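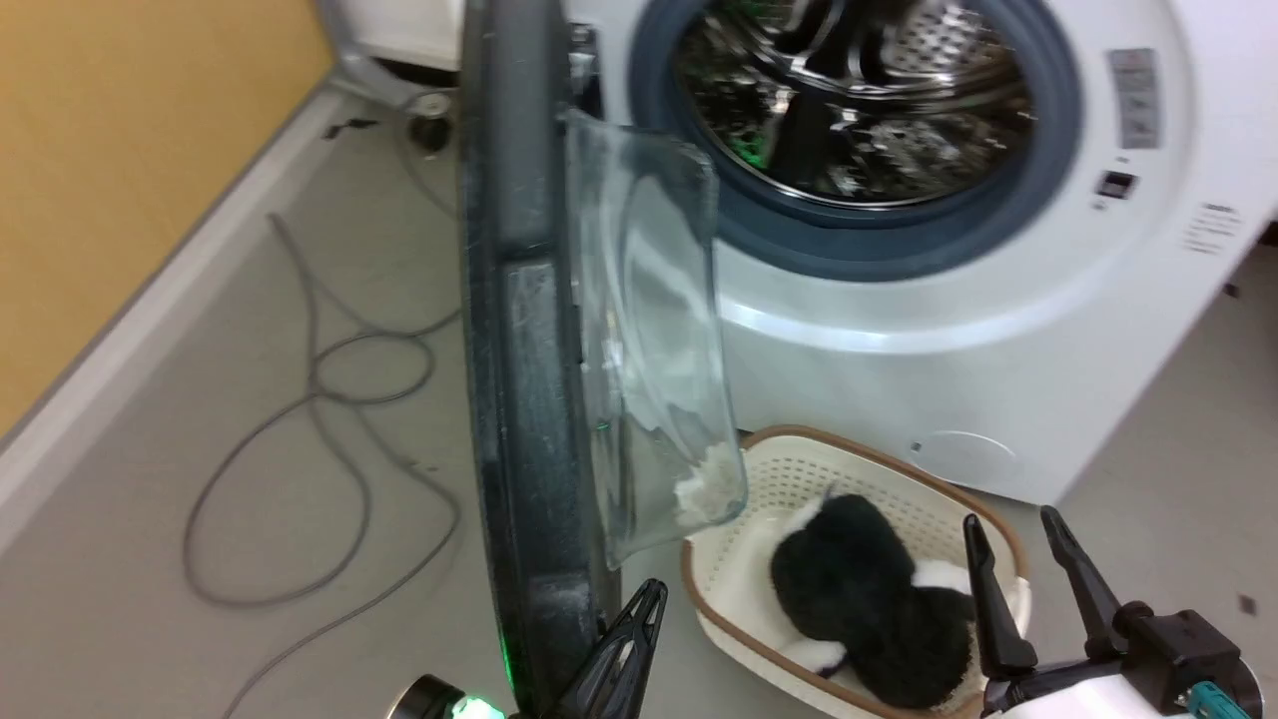 24 Jan 2020

Diary of the Housing Services Office, Tilton

The office opened at the usual hour. The morning was given to the water charges for the Fleltthorpe estate, where the supplier's statement and our own meter readings have differed since June. The statement gives 3,735 units for the quarter. Our readings support a lower total, and the supplier has been asked in writing to send a member of staff to take a joint reading at the main valve. No payment will be released until that has been done.

The shared laundry at Marinho House is charged on the same account. Residents there have been told that the price of a wash will stay as it is until the end of the financial year. A notice to that effect was placed in the entrance hall and a copy kept on file.

Two letters were received from Erno, the heating contractor. The first confirms that the boiler service at Marinho House is complete. The second encloses an invoice for £1,633, which includes a call-out fee the office did not agree to. The invoice has been returned with a request that the fee be removed.

The tenancy for flat 306 was signed after lunch and the keys were issued. The incoming tenant asked whether the cycle store could be used for a pram, and permission was given for the present. The lock on that store is stiff and has been added to the repairs list.

Rain came in during the afternoon and the gutter above the north stair overflowed again. The roofing firm has yet to reply to our last message. A further call was made shortly before closing and a message left.

Outstanding: joint meter reading, corrected invoice from Erno, north stair gutter, spare keys for the bin store.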